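Skutlow 3 Record Player: Set-up Guide
Section 4. Placing the player and adjusting the arm

Before you begin, read the whole section once. The work takes some patience, and it is easier when you do not have to stop in the middle.

1. Choose a firm, level surface. A shelf fixed to the wall is good. A floor that moves when you walk on it is not good, and in such a room the shelf is much to be preferred.

2. Keep the player at least 300 mm from each loudspeaker. If it stands closer, the bass can travel back into the stylus and you will hear a low howl.

3. Place the platter on the spindle and lay the felt mat on it. Turn the platter once by hand. It should run free and without noise.

4. Fit the cartridge shell to the arm and tighten the collar with your fingers only.

Caution: leave the stylus guard on until step 7. A bent stylus is not covered by the guarantee.

5. Turn the counterweight until the arm floats level by itself. Then hold the weight still and turn only the number ring to zero.
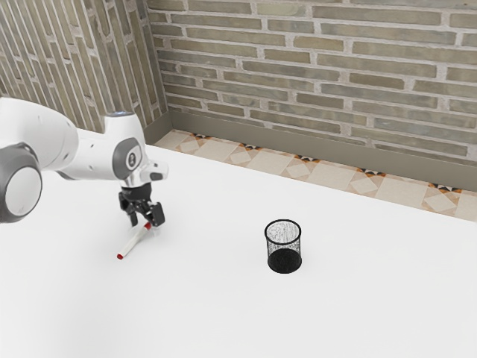

A reader of the earlier edition, Dvorak, wrote to us that the ring on his player always turned together with the weight, and that he never got a true zero until he held the weight with two fingers from behind. We have tried his method and we recommend it, above all for players from the first Kevcombe series, where the ring is rather stiff.

6. Turn the weight and the ring together to the value given for your cartridge. For the supplied Skirnberg 206 this is 1.8 grams. Set the anti-skating dial to the same value.

7. Remove the stylus guard. Put on a record that you do not love too much, lower the arm with the lever and listen to one full side.

Note: if the voices sound rough near the end of the side, check the position of the cartridge with the paper gauge from the box. If only one channel plays, switch off the amplifier and press the four small connectors at the cartridge gently into place.

8. Old live recordings and mono pressings often have more surface noise. Do not increase the weight to cure this. Clean the record first, and set the amplifier to mono if it has such a switch.

The supplied stylus should be replaced after 700 hours of playing. How to change it is explained in Section 6.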